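Week 6 handout: segmenting transparent supports
Course notes, N. Henríquez. Lab section: Hongjun Hao

6.1 Why depth fails on glass

The tabletop sorting task uses two target regions, each a glass plate. A depth sensor returns the cloth behind the glass, a reflection, or nothing. In the Forkham logs, 294 of 997 plate queries had no valid depth inside the rim. Plane fitting then reports bare table, and the planner sets the release height too low.

Two cues remain usable in RGB:
– the rim, which gives a closed contour
– the color shift of the background grid inside that contour

The grid also supplies a homography to the table plane. Fit it on cloth outside both rims only. Lines seen through glass are refracted and will bias the estimate. 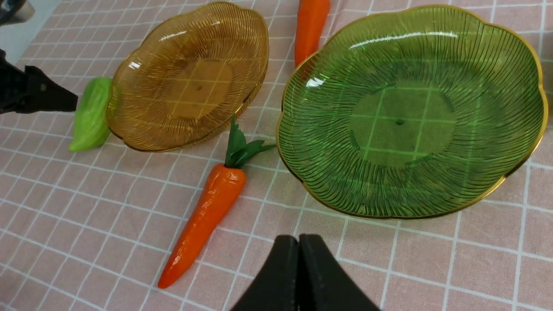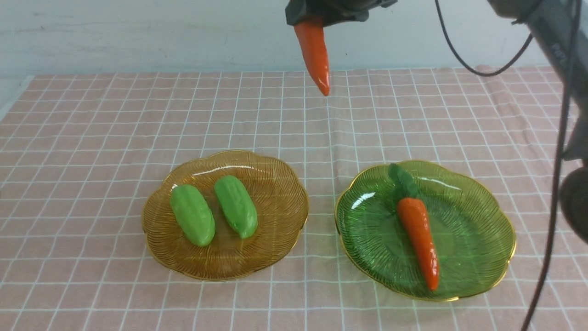
Fig. 6.2. Amber and green plates on the grid cloth. First view: wrist camera. Second view: head camera, with a carrot in the gripper.

6.2 Placement check

Assign each object to a plate in table coordinates, using its lowest visible contour points. Bounding-box overlap is unreliable in the wrist view, where an object beside a plate can overlap the box of that plate.

Specular highlights are masked before the color test. The threshold in the Luston config is 816 on the 10-bit value channel – do not tune it per plate.

Exercise 6.3. Refit the homography with 63 grid corners, then repeat with corners inside the green rim included. Report both reprojection errors in pixels.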